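Notes for the rice talk, Mulholm community hall, 9th June

(Volkan, if you're reading these because my voice has gone again, just go at your own pace. They're a friendly lot and they like to interrupt. Let them.)

**Opening**

Good evening, everyone, and thank you for coming out in this weather. I want to talk tonight about the most ordinary thing in my kitchen, the rice cooker, and I promise I'll get to the eating part before your tummies start to grumble. I grew up in a house where rice was made in a heavy pot with a tea towel under the lid, and my mother would have told you that any machine with a switch was cheating. She came around in the end, though it took her until I'd left home and she only had herself to cook for.

*(Pause here. Ask who has a rice cooker at home. Ask who has one at the back of a cupboard, still in its box!)*

**Washing**

Right, washing. Put your rice in a bowl, cover it with cold water, swish it around with your hand and tip the cloudy water out. Do it again. I go until the water is mostly clear and then I stop, and I know there are people in this room who'll tell me that's far too soon, and we can have that out over a cup of tea afterwards. I keep the cloudy water for the tomatoes, which is a habit I picked up from Njoroge Kimaro when we shared a garden plot out at Findov, and I couldn't tell you if it does them any good, but they haven't complained.

**Water**

Measure with the little cup that came with the cooker and use the lines inside the bowl. If you've lost the cup (I lost mine in January, and I'm fairly sure it went out with the recycling), any small cup will do as long as you use the same one for the rice and the water. For plain white long grain I start at one to one and add a splash. Brown rice wants a good deal more, and a soak of 50 minutes if you've got the patience for it.

*(Hand around the jars. The lids on the big ones are stiff.)*

**The rest at the end**

When the switch clicks, leave it be. I give it 8 minutes with the lid shut, and I've been known to stand guard over it with a wooden spoon. Then open it, and open it away from you, as that first puff of steam is fierce. Fluff from the edges in towards the middle with a wet paddle so the grains don't catch.

**Looking after the lid**

People will scrub the bowl until it shines and forget the lid altogether. Have a good look at the inside of yours when you get home. On a lot of them there's a metal plate in there, and starch dries onto it in a thin film that's a real nuisance if you leave it for a week. Check your booklet to see whether the plate lifts out. Warm water, a soft cloth, a drop of dish soap, and let it dry with the lid up before you close it again. A sour smell nearly always starts there, in my experience, and I once threw out a perfectly good cooker before I'd worked that out.

**Toppings and questions**

Finish with the toppings, and keep it loose. A fried egg, some greens, whatever's left from last night's dinner. Mention the sesame mix from Piras and say that the recipe sheet is by the door, 32 copies, so couples please share one between you. Then questions, and if there's a lull, ask them about burnt rice, because everyone has a story about burnt rice.
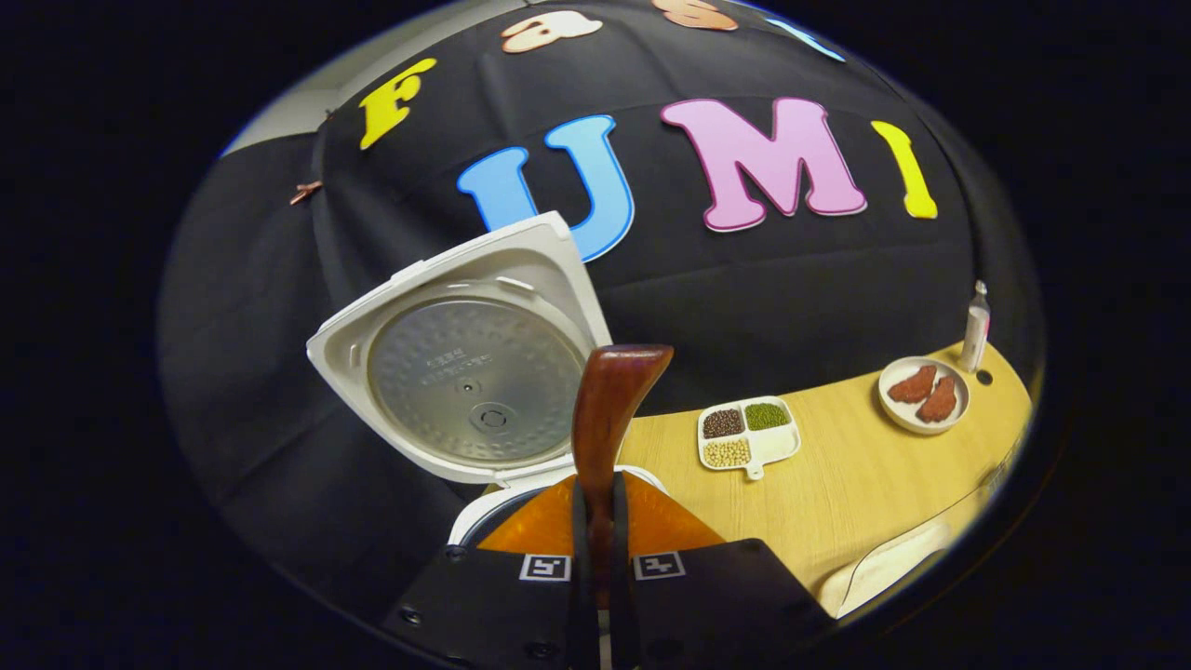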